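Work Surfaces and Small-Item Sorting in a Shared Workroom
Project report, Domestic Environments and Practice
Submitted by Lerato Van der Merwe
Advisor: Engelbert Auer

Last updated: 9 January 2022

1. Purpose of the project

The project examined how a single table can serve as a work surface for handling small household items, and what changes to the table make that work easier to carry out and easier to repeat. The subject was chosen in September, after the second-year students at the Kirkari site reported that sorting tasks took longer in the shared workroom than in the teaching kitchen, although the items used in both rooms were the same.

Three questions were set at the start. The first concerned the covering of the table. The second concerned the use of a tray as a fixed destination for items. The third concerned the position of the person in relation to the surface and the limits of comfortable reach.

2. Setting

The workroom is located on the upper floor of the Kirkari building and is shared by several courses. It is furnished with tables, stools and open shelving. Tables are not assigned to particular courses, and users are expected to leave them clear at the end of each session. For this reason no permanent markings could be placed on the furniture, and all arrangements had to be set up and taken down again on the same day.

The room receives daylight from one side only. Sessions were therefore held in the morning where the timetable allowed. Afternoon sessions were moved to the inner tables, where the overhead lighting is more even.

3. Preparation of the surface

Before each session the tabletop was wiped and dried. A white sheet was then laid over it and smoothed by hand from the middle toward the corners. The sheet was aligned with the front edge of the table, and a border of bare tabletop was left on all sides so that the limits of the working area remained plain to the person seated or standing at it.

White was selected in agreement with the advisor. Dark and strongly colored items are easily distinguished against it, and anything left behind at the end of a task is quickly noticed. The disadvantage is that pale or clear items are harder to find, and participants were told to place such items last.

The same sheet was kept in service for the whole of the project. Replacement was considered at the midpoint review and was not carried out, on the grounds that a new sheet would have altered the conditions between the first and second halves of the work.
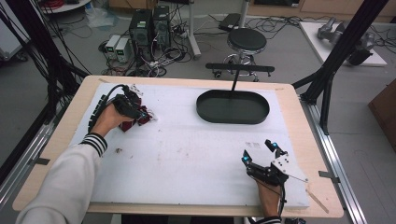

Lerato Van der Merwe

The black oval tray was placed toward the upper right of the sheet, with its long sides straight and its rim raised. The rim proved useful in the course of the sessions. Items set down with too much force were kept inside it, and participants could bring an item up to the edge and lower it without checking the exact distance. A flat board had been tried in the first week and was withdrawn after several items slid onto the floor.

The area to the left of the tray was reserved for items awaiting placement. A dark red item of folded appearance was among those used, and it lay on the left side of the sheet at a clear distance from the tray. The sheet itself had by then acquired a small dark brown stain, a scattering of faint brownish specks across the middle, and a pair of faint gray square marks. These did not interfere with the tasks, but they are recorded because marks of this kind can be mistaken for small items when the surface is viewed quickly.

4. Procedure

Each session consisted of 20 placements. The participant took up a position at the front of the table, with both forearms free to move over the sheet. An item was picked up, carried across the sheet and set down in the tray. The tray was emptied by a second student between placements, so that every item was put into an empty tray.

Four participants took part. Honeylyn Samonte and Cosimo Fontana completed the full series. Ayana Nigatu joined after the first week and completed a shortened series by arrangement with the advisor. The author carried out the remaining sessions. A total of 242 placements was recorded, including those from sessions that ended early.

Participants were asked to work at an even pace and to avoid leaning on the table. Long sleeves were permitted provided that the cuffs fitted closely at the wrist. Loose cuffs had been found to drag on the sheet and shift it toward the user, which meant that the surface had to be straightened during the task.

5. Observations

5.1 Covering

The sheet remained in place in most sessions. Where it moved, the movement began at the front edge, and participants did not always notice it until the border of the table had become visibly uneven. Smoothing the sheet again after every fifth placement corrected the problem. Fixing it with tape was rejected under the rules of the workroom.

5.2 Position of the tray

The upper right position suited right-handed participants and was accepted by the left-handed participant with some reservation. When the tray was brought closer to the center, placements were quicker but the waiting items became crowded. The original position was restored for the second half of the project.

5.3 Items

Soft and folded items required more attention than rigid ones. They tended to open when lifted and had to be turned before they would lie within the rim. Cosimo Fontana recommended that such items be laid with the folded side facing the tray. This recommendation was adopted and is included in the instructions issued with the final version of the task.

5.4 Furniture

Stools left behind the table were a recurring obstacle to the student emptying the tray. They were to be moved before each session, but this step was frequently omitted, and it has now been added to the written checklist.

6. Limitations

The number of participants was small, and all of them were familiar with the workroom. The height of the table could not be adjusted. Only one type of tray was used after the first week, so no statement can be made on whether a round or rectangular tray would have given different results. The record of interruptions is incomplete for 3 sessions, in which the note-taker was also responsible for the tray.

7. Recommendations

It is recommended that a white sheet be kept in the workroom for use in handling and sorting tasks, and that it be inspected for stains before use. A tray with a raised rim should be preferred to a flat board. The position of the tray should be agreed with the participant before the first placement and noted on the session form. Left-handed users should be offered the mirrored arrangement.

Session forms and the revised checklist have been deposited with Engelbert Auer and may be consulted on request.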